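Workshop notebook, racquet bench
2 May 2019

Started on the Clondita frames. Eight came in together from the club side, all due back before the team leaves for the indoor fixtures. They play those on a slower carpet than the one at home, so the requests are nearly all for a lower tension than last time. I have written the new figures on the job cards and crossed out the February ones. Please don't work from the old cards if you find them in the drawer.

Calibration first. Hung the 30 kg check weight on the Zultonex machine and it read low at the start, then came good after the third pull. Same behaviour as in February. I think the clamp on the tension head is picking up string coating and slipping a hair before it bites. Cleaned the jaws with alcohol and a nylon brush, re-ran the check five times, all fine. If it drifts again I'll pull the head apart. 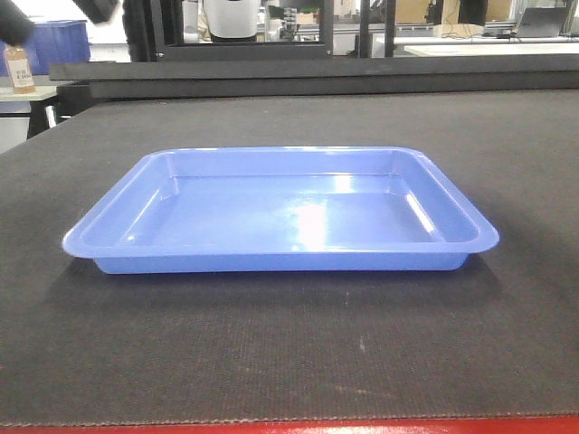
The string is the Huvbridge multifilament, 125 gauge, new reel. It feels stiffer off the reel than the last one and the coils hold their memory longer. I pre-stretched the first two sets by hand and left the third alone for comparison. No difference I could feel on the mains. On the crosses the unstretched set was slower to weave and I had to back out twice near the throat to fix a missed under.

Frames one to four done by lunch. Frame three has a sunken grommet at the top of the hoop, right-hand side, where the string has worn through to the edge of the graphite. Put a short length of tubing in for now and noted it on the card. The whole bumper strip wants replacing, and we have none in that colour. Ordered two from Waweru. They usually take a while, so the player will have to travel with the tubing in.

Frame five is the odd one. Card says 16 mains, the frame is drilled for 18. Rang the club, they said go by the frame. Somebody has copied the card from a different racquet. Corrected it in pencil.

Stringbed stiffness straight off the machine was close across the first four. I'll take the second reading tomorrow morning once they've sat overnight, then the third after the practice hit. The point of all this is to see how much the Huvbridge loses in the first day compared with what we used in February, because the players were complaining then that it went soft by the second set.

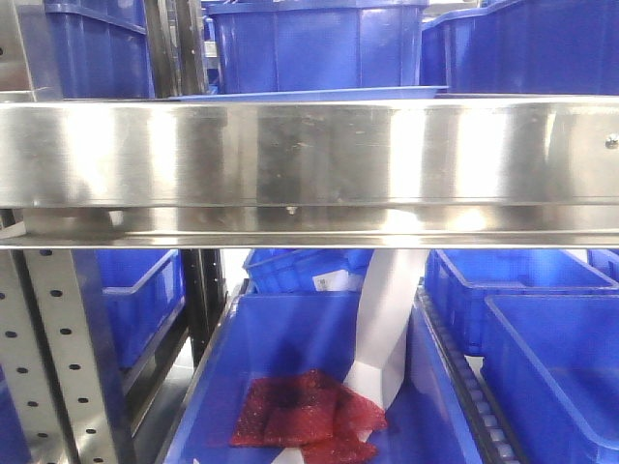

Shelving, upper tier, with the blue bins.

Ball testing got squeezed out by the stringing. We still have 300 balls to go through the bounce check before the juniors' week, and the centre wants the results on one sheet this time. I'll do the first lot tomorrow if the second stiffness readings don't take long.

The hour meter on the ball machine has gone past 3000, so it is due for belts. The left feed wheel is glazed and throws short on the heavier spin settings. Not urgent, but don't lend it out for match practice.

To do
Second reading, frames one to four
String frames five to eight
Chase the bumper strips
Find the other starting clamp, last seen near the grip tape
Belts for the ball machine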